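Téléopération : le point de mars

Vite fait, parce que le prochain créneau commence à 14 h et que la moitié de l'équipe est encore à la cantine.

Côté collecte d'abord. 279 démonstrations enregistrées dans le simulateur, dont 70 à jeter ou à refaire. C'est trop. Rosimeire Aguiar a repassé les rejets un par un et le motif est presque toujours le même : l'opérateur lâche la gâchette trop tôt, l'objet n'est pas encore posé, et l'épisode se ferme tout seul. Donc, consigne pour tout le monde : on attend deux secondes mains immobiles avant de valider. Deux vraies secondes.

Nouvelle pièce virtuelle en service, nom de code Fagundes. Une table, une chaise à barreaux, un meuble en bois avec plan de travail bleu clair. Petit décor, mais pénible à piloter : la chaise est collée à la table et on l'accroche avec le coude du bras dès qu'on veut aller vite. Les débutants commencent plutôt sur Orkmont, c'est plus dégagé. 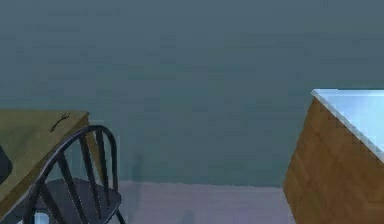 Pour les manettes, changement de réglage. L'échelle des mouvements passe de 3 à 2, main droite comme main gauche. Ça paraît mou les dix premières minutes, on s'y fait. Arif Nanayakkara a comparé les trajectoires avant/après sur ses propres sessions et les siennes sont nettement moins tremblées. Si quelqu'un tient absolument à l'ancien réglage, le dire à Arif, ne pas bidouiller le fichier dans son coin (on a perdu une matiné entière comme ça).

Guidage à la main sur le vrai bras, salle Wendlow : toujours possible, sur réservation. Rappels en vrac. Mode compensation de gravité activé AVANT de toucher le poignet. Une personne qui guide, une autre à l'arrêt d'urgence. Pas de montre ni de bracelet. Et on ne force pas sur la dernière articulation, si ça bloque on revient en arrière et on reprend.

Nommage des épisodes : pièce, tâche, initiales, numéro. Dans cet ordre. Rosimeire a encore trouvé des « test_final_bon2 » sur le serveur et elle n'a pas rigolé.

À venir : l'export vers Drolov, normalement avant la fin du mois. Les démos ratées partiront aussi, étiquetées comme telles, l'équipe d'entraînement les demande. Donc ne plus rien supprimer à partir de maintenant, on coche « échec » et on passe à la suite.

Il reste des créneaux de téléopération le matin, surtout avant 10 h. Inscriptions sur le tableau partagé, onglet planing. Questions sur les rejets : Rosimeire. Manettes et casque : Arif.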